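家务机器人到底能不能干活?先从“把收纳盒挪个地方”试起

经常有人问我,现在买个机械臂回家,能不能帮忙收拾屋子。我每次都想反问一句:你说的收拾,具体是哪一下?叠衣服是一回事,擦灶台是一回事,把一个塑料收纳盒从桌子这头挪到那头,又是另一回事。最后这个听着最没出息,可我折腾得最久,所以这篇就写它,顺便教你怎么在自己家里试一遍,看看手头的设备到底到了哪一步。

先说清楚门槛。我默认你已经有一套能动的东西:一条桌面级的机械臂,两指夹爪,能录示范、能回放,或者能拿录下来的数据训练一个小策略。我自己用的是Irlow的臂,软件跑的是Stimunell,换成别家的,步骤基本一样,菜单名字不同而已。

第一步:挑盒子

别一上来就用装满东西的盒子!空的就行。我建议找那种上宽下窄、正面带把手孔的塑料盒,家家都有,超市里也好买。为什么偏要带孔的?有孔就有两种拿法:一种是从上面夹住盒沿,一种是把一根手指伸进孔里去勾。人会想都不想就选一种,机器不会,你得替它选好,而且从头到尾只选一种。

我第一次就栽在这儿。示范的时候我一会儿夹沿,一会儿勾孔,觉得“多样一点总没坏处吧”。结果策略学出来四不像,手指停在沿和孔中间,犹犹豫豫往前一顶,盒子就滑走了。后来跟Essam Tawfik聊起来,他笑了半天,说他当年叠毛巾也这么干过。

第二步:收拾桌面和灯光

白盒子放在白桌子上,对人来说没什么,对摄像头来说就有点难为它了。盒子的边和桌面糊成一片,深度也容易飘。你要是图省事,可以铺一块深色桌垫,成功率立马好看很多。但我劝你两种都试,毕竟家里的东西不会为了机器人换颜色,你婆婆买什么颜色的盒子你也管不着。

灯光尽量从上面来,别让窗户的光斜着打。我习惯晚上录,拉上窗帘,开顶灯,影子比较老实。 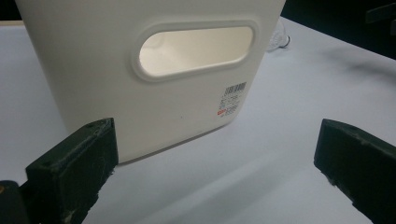 第三步:录示范

动作要慢,慢到你自己都嫌烦。我的顺序是这样的:先张开到比盒沿的厚度宽出一大截,正对着盒子靠过去,停一下,再往上抬,让一根手指在里、一根手指在外,往下套住盒沿,合拢,再停一下,然后提起来。两次停顿千万别省,后面切分数据的时候全靠它。

还有一点,夹爪张开的宽度是有限的,别指望它把整个盒子抱住。新手最爱干这个,把两根手指往盒子两边一架就往中间挤,大一点的盒子根本塞不进去,塞进去了也是越夹越往上滑,因为盒壁本来就是斜的。老老实实夹沿!

每录完一段,把盒子换个位置、转个角度再录。我前前后后录了454段,花了好几个晚上,其中有一晚录到一半发现夹爪的螺丝松了,只好全部重来(气得我去煮了碗面)。你不用录这么多,先录一小批看看效果,不行再加。

第四步:训练和回放

训练的细节这里不展开,Stimunell的默认参数就能用,我只改了一处:把动作的预测长度调短了一点。调长了动作是流畅,可盒子一旦被碰歪,它还按原计划往下走,看着特别固执。

回放的时候把手放在急停旁边,真的。塑料盒很轻,被顶一下就飞出去,我家的杯子就是这么没的。

第五步:打分

别只看“成没成”。我给每次尝试分3档:盒子提起来并且放到了位,算好;提起来了但放歪、放倒,算半成;没提起来,算砸。每种摆法试8次,记在本子上。这样你才看得出它是抓不好还是放不好,两种毛病的治法完全不一样。抓不好多半要补示范,放不好我一般先去看松手那一下是不是太急。

那它到底能不能干家务?

说说我的结论吧。盒子正对着它、空的、桌上没别的东西,它干得挺像样,我愿意让它表演给客人看。盒子一侧转,它就开始猜。里面放点袜子,重心一变,提起来会晃,晃着晃着就歪了。要是盒子后面还挤着别的小物件,它有时会连带着一起推走。换成人,这几种情况连眉头都不用皱一下。

速度也得提一句。我伸手挪个盒子大概2秒,它从起步到松手,我都能去把水壶灌满了。Itsuki Ishida倒是比我乐观,他觉得慢不要紧,反正夜里没人等着,让它自己慢慢收就是了。这话我认一半。慢是可以忍的,可半夜哐当一声把盒子掀到地上,我就得爬起来了,那还不如睡前自己收。

车间里情况会好一些。Brarkbridge那边的朋友搬的是同一种周转箱,摆在同一条线上,同一个朝向,他们根本不用学什么策略,写死的程序就够了。家里难就难在每天都不一样,昨天盒子在桌子中间,今天被孩子踢到墙角,口还朝下。

几个常见的毛病

手指合拢了却没夹住:先看指面有没有灰。塑料盒本来就滑,指面再脏一点就更没戏,拿湿布擦一遍,晾干再试。贴一层薄硅胶也管用,不过贴完最好重录一批,接触的位置会变。

靠近的时候总偏一边:多半是你示范的时候自己就偏。回去翻录像,我十有八九都能在里面找到自己歪着的手腕。

提到一半掉下来:夹得太浅。示范的时候往下多套一点,别怕蹭到盒壁。

换个盒子就不会了:正常。再补一批新盒子的示范,跟旧的混在一起训练,别把旧的扔掉。

下次我打算试试带盖子的,得先掀盖再往里放东西,估计又要录好几个晚上。谁家的臂已经能稳稳掀盖了,留言告诉我你是从哪个角下手的,我这边卡在盖子的卡扣上,从星期三卡到现在。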